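Bench Notes: The drive that slid
21 Mar 2026

So, a few of you wrote in after the last newsletter asking why the Clestasby cell was down for the better part of a week, and I promised I'd tell the story once I'd stopped being grumpy about it. I've mostly stopped!

If you haven't been by the shop lately, the cell is where we have two arms working on old desktop PCs. Memory, processor and hard drive each get a spot on the gray printed tray, and the arms move parts between the tray and the case. We'd done 227 cycles on the drive step without a hiccup, and I had started bragging about it (never brag about it). Then on the next run the arm lifted a hard drive, swung toward the tower, and the drive slipped right down through the fingers and landed on the motherboard, corner first, on an open CPU socket. You can guess what the pins looked like.
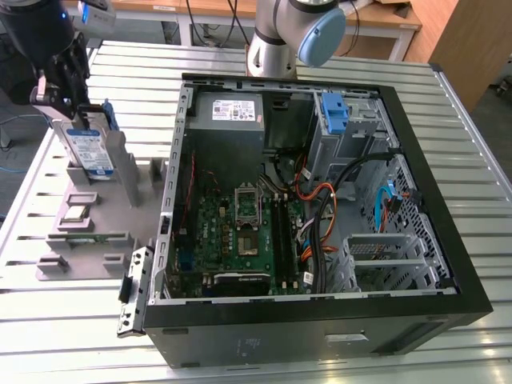

The drive step at the tray, with the tower open beside it.

My first theory was worn finger pads, so I swapped them and felt very clever for an hour. Then it slipped again, this time over the table, where it took a nice bounce off the rails. Xuân Hà pulled the logs that night and found what I'd missed. The grip force on the drive step was set to 29 percent, and it should have been 69. When we loaded the new Nulon recipe file, the drive step had picked up the value we use for memory sticks, and a memory stick weighs next to nothing. We'd been holding a chunk of metal by its edges with a polite little pinch, and getting away with it over 200 times!

The part that bugs me more is the safety side. The cell is supposed to stop when the fingers close further than they should, and it didn't. Gorazd Dumitrescu went through the Amix controller settings with me and we found the slip check had been switched off for a demo back in September. By me. I have the note in my own handwriting, with "turn back on" underlined, so that was a fun afternoon.

Anyway, the check is back on, and it now needs two people to disable it. Each part has its own force value, with no more borrowing from the step before. We also changed the path so the arm carries the drive around the case and only crosses the edge right at the drive cage. It adds 13 seconds to a cycle and I don't care one bit.

If you run a cell from the same recipe file, please go look at your drive step before your next shift. Xuân has the corrected version and will send it to anyone who asks. And if you have a spare motherboard with a good socket, come find me, I'm paying in coffee.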